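# Is it worth recording demos by remote control, or should I guide the arms by hand?

Two-arm bench setup, running Flillon for the recording side. The task is unpacking shopping: things come out of a bag and go on the mat, next to a bowl that's supposed to stay put. The Grarbridge guide claims 47 demos is plenty for a job like this. I don't believe it, but I'd like to hear from people who have tried.
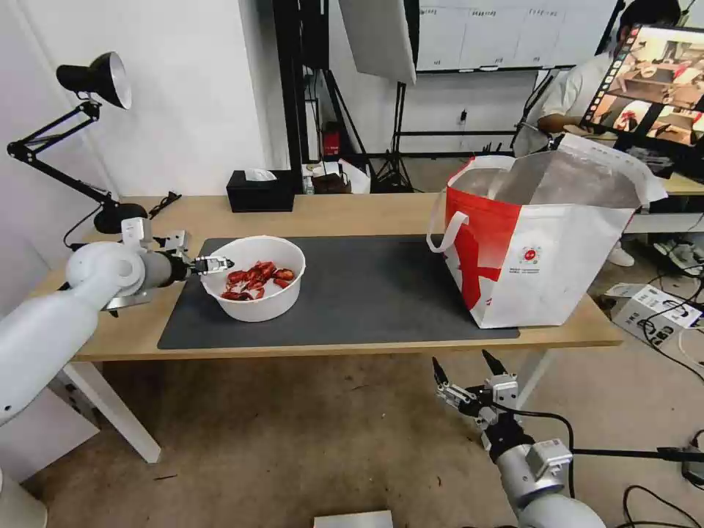 *Bowl on the left of the mat, bag at the far right.*

My doubt is about the remote control. I can't feel anything through the leaders, so I'm slow and I fidget, and I suspect the policy will learn the fidgeting. Moving the arms by hand would be smoother, but then my own arms are in every camera view. Which is worse?

The part I worry about most is the bag.

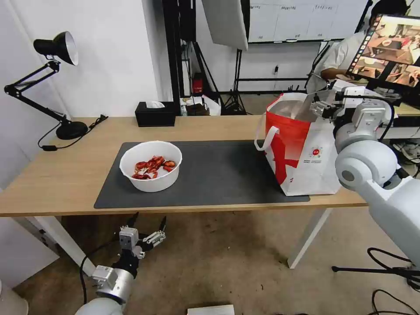 *Right gripper over the mouth of the bag.*

The sides are soft and the head camera can't see much of what's inside. I do look at the screen while driving, but mostly I'm guessing at depth. Does anyone get clean grasps this way, or do you all just delete the bad ones and quote the rest?

**Answer 1 (accepted)**

Stay with remote control. If you guide by hand, the pictures you train on contain a person, and the pictures at run time don't. You can mask yourself out or replay the joint path afterwards, but replay with a soft bag is hopeless — the bag never sits the same way twice.

As for 47 demos, no. That number may hold if everything starts in the same spot. We did 700 at Brorville for a similar job and it was still poor at reaching inside. Most of the gain came from varying what goes on the mat and where: small packets, clear tubs, round things that roll. 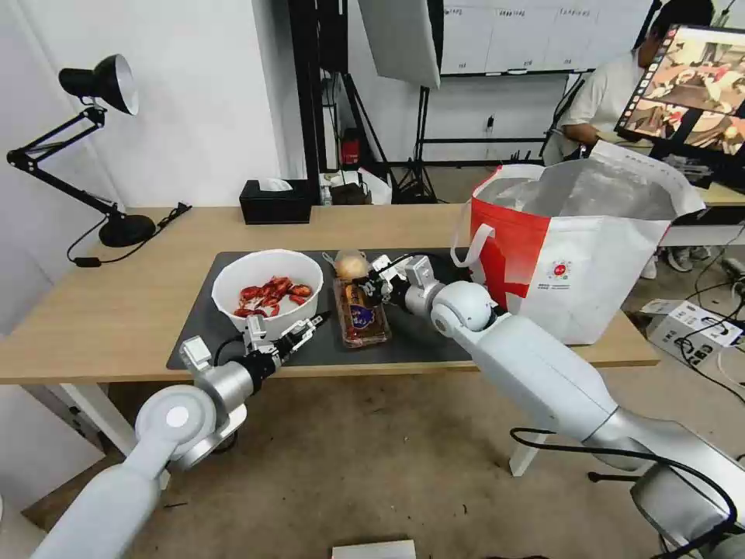 Dramani: I'd argue with the 700. Past a certain point you're recording your operator getting tired. Ours got worse after lunch and we only noticed when we split the data by session.

Fair, and I wouldn't defend every one of ours. Short sessions help. I'd stop after 17 demos and swap drivers, then watch a few back at full speed before recording more. Long pauses can be trimmed. Little corrective wiggles near the grasp I'd leave in, as that's the only place the policy sees how to recover from a near miss. Put light, awkward things in the set as well.
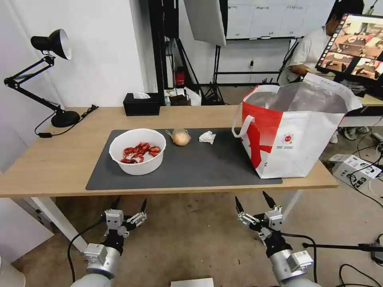 Also write down what counts as finished before you start. If half your demos end with the arms parked and half end wherever you let go, you'll get an arm that dithers at the end and you'll blame the model for it.

**Answer 2**

just use by hand, much quicker. we did 4 and it worked

> Worked on what? Same object in the same place?

> yes

*Edited 22nd January: fixed the formatting. Question left open to new answers — I'm still not convinced about the bag.*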